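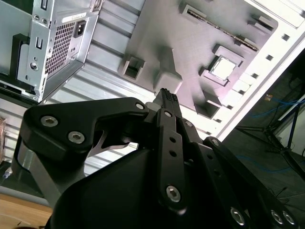 **Lavley Computer Reuse – progress report to the Molefe Fund, August 2024**

Hi all, and thanks for being so patient while I pulled this together. I know the template asks for a page per outcome but I've squashed a few together where they overlap. The spreadsheet with the money in it is coming separately, same layout as last time.

So, where are we? When I wrote in February we had just moved out of the old shop and into the Pririlby building, and I was fairly gloomy about it. The heating was on a timer we couldn't find and half our shelving didn't fit through the door. I'm much more cheerful now! The shelving got cut down, the timer was behind a filing cabinet, and we've been open to the public for the whole period apart from the week they did the roof.

### Computers out the door

We've rehomed 1,195 machines since the grant began. The target for the full term was 1,000, so we've gone past it with time to spare, and I'd like to talk to you about what a sensible new target looks like (please don't just double it). Most went to families through the schools in Lavley. The next biggest lot went to newcomers doing the English classes upstairs, and after that it's a long tail of people who rang up or wandered in.

Laptops go faster than we can fix them. Desktops are harder to shift, mainly on account of people not having the room for one, and we've got a backlog of towers under the stairs that I would love to see the end of. I've started offering them as a set with a monitor, keyboard and mouse, all boxed up, and that has helped quite a bit. Seniors in particular seem to prefer a proper keyboard and a big screen.

### The repair evenings

These have been the surprise of the year. We ran 14 of them and the last few were so full we had to borrow chairs from the church. People bring in whatever's broken – laptops mostly, but also a bread maker, a hearing aid charger and one very sad accordion, which was beyond us. I've now put a sign up saying electrical only.

I'd budgeted for tea and biscuits at a level that was, let's say, optimistic. We've overspent that line and underspent on printing, and I've moved the difference across. If that needs a form, send it over and I'll fill it in.

### Training

The Dundier course is running again after the break. It's the same outline as before: taking a machine apart, learning what the bits do, putting it back together, then loading the software and wiping drives properly. We had 40 people sign up and more than half have finished. The ones who dropped off mostly did it in the first fortnight, and when I phoned them it was nearly always shift work or child care. I'm going to try a Saturday-style version with everything packed into longer sessions and see if that suits them better.
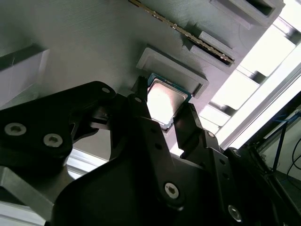
*A desktop CPU and a raised socket frame on a pale grey 3D-printed panel.*

The wiping drives session is the one people ask the most questions in, and they're good questions. Folks want to know what happened to the photos on the computer they gave away years ago. I've written a two-page handout on it in plain language and the library has asked if they can have copies, so that's gone further than I planned.

### What hasn't gone well

The van. It failed its inspection, got fixed, and failed again on something else. We've been doing pickups in my own car, which is fine for a few laptops and hopeless for an office clear-out. I turned down two big donations because I couldn't get to them, and that stings. I'm getting quotes for hiring one a couple of days a month and will send them on.

The booking system is also still a shared calendar with too many colours in it. I said I'd replace it by now and I haven't. It works, sort of, if you know that purple means cancelled.

### Money and what's next

We're a bit under overall, nearly all of it from the part-time post sitting empty longer than I wanted. That's filled now. I'd like to carry the leftover into next year and put it towards the van hire, if you're okay with that.

Between now and my next report I want to:

- clear the towers under the stairs
- get the longer training sessions going
- set up a regular pickup from the council offices, who keep saying yes and then going quiet
- sort out the calendar (I mean it this time)

If anyone from the fund would like to come by a repair evening, you'd be very welcome. Parking is round the back, and the side door sticks so give it a good shove.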